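How Does a Pipe Organ Make Such a HUGE Sound?

By the Jasta Kids team
February 2023
29 shares | 6 comments

Have you ever been in a big building when somebody started playing the organ? First you hear it, and then you feel it in your feet and your tummy, and sometimes the bench you're sitting on starts to buzz too! There are no speakers needed for any of that. A pipe organ makes its giant sound with air.

Start with a whistle

If you have ever blown a whistle, you already know a lot about organs. When you blow, a thin stream of air hits a sharp edge. The stream wobbles back and forth very fast, and the air inside the whistle starts wobbling along with it. We call that wobbling vibration, and when it reaches your ears you hear a note.

Most organ pipes work in just this way. Near the bottom of the pipe is a slot called the mouth, and air rushes out past its upper lip (yes, organ pipes have mouths and lips, and the bottom part is called the foot!). Each pipe plays only one note, so an organ needs lots and lots of them. The organ in the Prilow concert hall has almost 3,000 pipes. The longest ones are taller than a giraffe, and the smallest are shorter than your pencil.

Big pipe, low note

Long pipes make low notes and short pipes make high notes. In a long pipe there is more air to get moving, so it vibrates more slowly, and slow vibrations sound low. If you take two pipes of the same kind and one is half as long as the other, the short one plays the same note eight steps higher. Musicians call that jump an octave.

Some pipes have a secret inside. They are called reed pipes, and they hold a thin strip of metal that buzzes when the air goes by, a bit like a blade of grass between your thumbs. Reed pipes can sound like trumpets or oboes. Some of them sound like a very grumpy goose, and those are our favorites.

Where does the wind come from?

Long ago, people had to pump air into the organ by hand, or by stepping on big bellows with their feet. It was hard, sweaty work, and if the pumpers got tired in the middle of a song, the music sagged and went out of tune! Today an electric fan usually does the job. The air goes into a box called the wind chest, and the pipes stand on top of it. When the player presses a key, a little door called a pallet opens and lets the air go up into the pipe.

What are all those knobs?

The knobs beside the keyboards are called stops. Each one controls a set of pipes with its own kind of sound. The Prilow organ has 21 stops in its biggest section alone, so the player can choose something soft and flutey, or something bright and brassy, or mix them together. Pull out every stop and you get the loudest sound the organ can make. That's where the saying "pulling out all the stops" comes from!

And the feet are busy too. Under the bench is a whole extra keyboard made of long pedals, and organists play it with their heels and toes, often in special shoes with smooth soles.

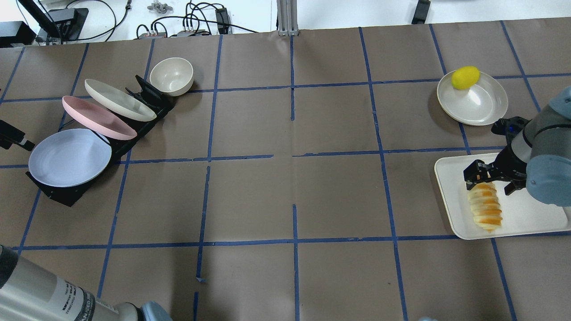
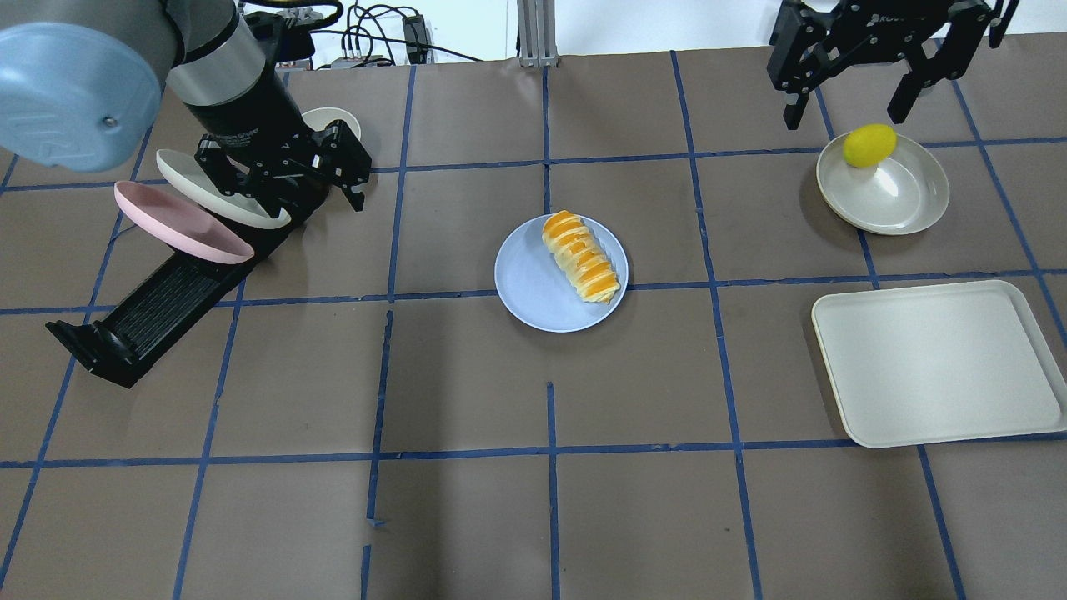

SOUND AND MUSIC

Words to remember

Vibration: a very fast back-and-forth wobble that makes sound.
Pallet: the little door that lets air into a pipe.
Octave: the jump from one note to the next note with the same name.
Stop: a knob that turns a set of pipes on or off.

More from Jasta Kids

Why Do Violins Have Curly Holes?
What Does a Conductor Do All Day?
The Singing Bells of Valtau
How Drums Talk to Each Other
Let's Visit the Matubbar Music Museum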